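Contactos, hoyuelos y pelusa: mantenimiento de unos auriculares de botón

Llevo tres semanas posponiendo esta entrada. Kirstin Lamont me escribió en abril para preguntarme por qué su auricular izquierdo amanecía descargado una de cada tres noches mientras el derecho llegaba siempre lleno. Le contesté con dos líneas y le prometí el detalle. Va el detalle.

El punto de partida es el de casi todos los estuches de carga: una batería pequeña, una placa que regula la corriente y dos huecos con contactos metálicos. El auricular tiene contactos equivalentes en su cara interior. Si se tocan, carga. Si entre ellos hay una película de grasa de la piel, cera o pelusa de bolsillo, la resistencia sube, el circuito interpreta que el hueco está vacío y corta. No hay aviso sonoro en la mayoría de los modelos que he tenido. El usuario se entera al día siguiente.

Antes de limpiar conviene elegir bien la superficie. Yo trabajo sobre algo liso y claro, de color uniforme o casi, para que una pieza pequeña destaque si se cae. Durante años lo hice sobre la mesa del comedor, de veta oscura, y perdí allí dos almohadillas de silicona que aparecieron al cambiar la mesa de sitio. El color claro tiene otra ventaja: la suciedad que sale del hueco se ve, y uno sabe cuándo parar. 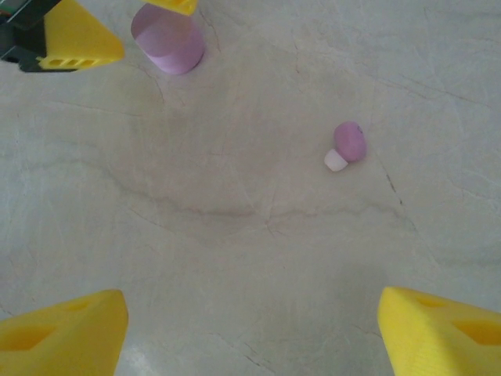

También importa el vacío alrededor. Retiro tazas, cables y papeles antes de abrir nada. Un auricular apoyado de lado rueda poco, pero uno apoyado sobre su parte redondeada gira sobre sí mismo y puede acabar en el suelo con un roce de manga. Trabajo con las mangas subidas y con luz difusa; la luz directa produce brillos en el plástico que se confunden con grasa.

Material que uso:

Bastoncillos de algodón de punta fina, de los que se venden para electrónica. Los de baño sueltan fibra y la dejan exactamente donde no se quiere.

Alcohol isopropílico, poca cantidad. Compré un frasco de 300 ml de la marca Dosau y lleva más de un año en el armario sin bajar de la mitad.

Un cepillo de cerdas blandas y cortas. El mío es un Nerumari de cabezal estrecho, pensado para teclados.

Un paño de microfibra limpio, sin suavizante.

Una perilla de aire manual. El aire comprimido en bote lo descarté: sale frío, a veces con líquido, y empuja la pelusa hacia las rejillas.

No uso palillos de madera, agujas ni la punta de un clip. Anoma Marikar me contó que dobló un contacto con un alfiler y que el estuche dejó de reconocer ese lado para siempre. Los contactos suelen ir montados sobre un muelle diminuto, con muy poco recorrido, y no están hechos para recibir fuerza lateral.

Procedimiento. Se abre la tapa del todo, hasta su tope, sin forzarla más allá. La bisagra es la pieza más débil del conjunto después de los contactos. Se sacan los auriculares de uno en uno. Esto último parece manía, pero tiene su lógica: con uno todavía en su sitio se tiene a la vista la orientación correcta, y no hay dudas al volver a colocar el otro. En los modelos de cuerpo arriñonado la diferencia entre izquierdo y derecho es sutil, y metidos al revés entran casi bien, lo justo para que la tapa cierre a medias y presione donde no debe.

Para sacarlos prefiero apoyar la yema en la parte redondeada y hacerlos bascular. Tirar del vástago con las uñas acaba marcando el plástico, sobre todo en los acabados mate de color pastel. Conviene sujetar el cuerpo del estuche con firmeza mientras se hace, por los lados y por debajo de la línea de la tapa.

Después, primero en seco. Cepillo en el hueco con movimientos cortos hacia fuera, luego dos golpes de perilla con el estuche inclinado. Solo entonces el bastoncillo, apenas humedecido, girándolo sobre el contacto sin apretar. Lo dejo evaporar con la tapa abierta durante 5 minutos antes de devolver los auriculares. El tiempo es arbitrario, el alcohol tarda menos, pero me sirve para ocuparme de las rejillas.

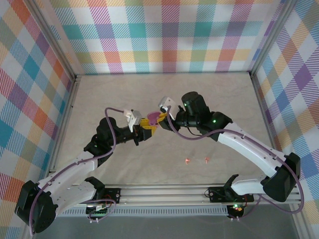 ¿Se puede limpiar la rejilla del altavoz con el mismo alcohol?

Mejor en seco. El alcohol disuelve la cera y la arrastra hacia dentro a través de la malla, donde ya no hay forma de retirarla. Se coloca el auricular con la malla hacia abajo y se cepilla desde debajo, de modo que lo que se suelte caiga. Si queda un tapón, masilla adhesiva limpia, presionada con suavidad y levantada en vertical.

Las almohadillas de silicona, si el modelo las lleva, se quitan y se lavan aparte con agua templada y una gota de jabón neutro. Deben volver al auricular completamente secas. Las de espuma no se lavan, se cambian. El recambio genérico de Caststead me ha dado buen resultado en dos pares distintos, aunque el tono nunca coincide con el original.

Sobre la frecuencia: una pasada de cepillo por semana y la limpieza con alcohol una vez al mes. Quien los use para hacer deporte debería acortar los plazos. El sudor deja sales que, con el tiempo, pican el baño metálico del contacto, y ese daño no lo arregla ningún bastoncillo.

Queda la cuestión del diagnóstico, que era lo que preguntaba Kirstin. Antes de culpar a la batería hay que separar causas. Se limpian ambos huecos, se descargan los dos auriculares por debajo del 40 % y se dejan en el estuche una hora. Si el lado malo carga, era suciedad. Si no carga, se presiona con un dedo sobre él, tapa abierta, y se mira si el teléfono anuncia la carga. Cuando responde solo con presión, el problema es mecánico: contacto hundido, auricular mal asentado o una almohadilla demasiado gruesa que lo levanta. Esto último es bastante común después de comprar recambios.

Si no responde de ninguna manera, la sospecha pasa al propio auricular. La prueba definitiva sería intercambiarlo con el de otro par idéntico – cosa que casi nadie tiene en casa. 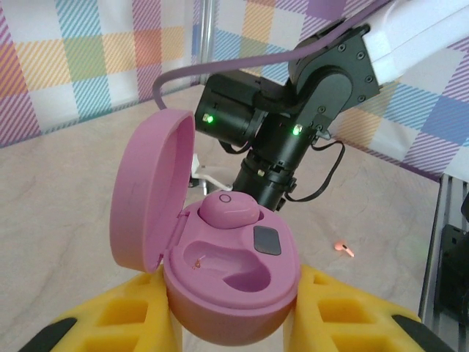
Un detalle más sobre los contactos. El color no es un indicador fiable de su estado. Un baño dorado puede verse anaranjado o casi cobrizo según la luz y el plástico de alrededor, que tiñe los reflejos. He visto contactos con aspecto sospechoso que funcionaban sin problema, y otros brillantes con una película transparente encima que no dejaba pasar nada. Lo que sí indica algo es el aspecto mate irregular, con una mancha que no se va al segundo bastoncillo.

El estuche por fuera admite menos cuidados. Paño de microfibra apenas húmedo y nada de borradores de melamina, que son abrasivos y dejan cercos pulidos en las superficies mate. El borde donde asienta la tapa acumula una línea de polvo gris muy fina; sale con el cepillo. El puerto de carga, si lo hay, solo con perilla.

En cuanto a fundas, tuve una Jayasinghe de silicona y la retiré a los dos meses. Atrapaba arenilla entre la funda y el plástico, y el estuche salió con más arañazos de los que tenía al entrar. Ahora lo llevo suelto en un bolsillo interior de la mochila, sin llaves ni monedas.

Kirstin limpió los dos huecos y me dice que el izquierdo lleva nueve noches cargando. Falta ver si aguanta el verano.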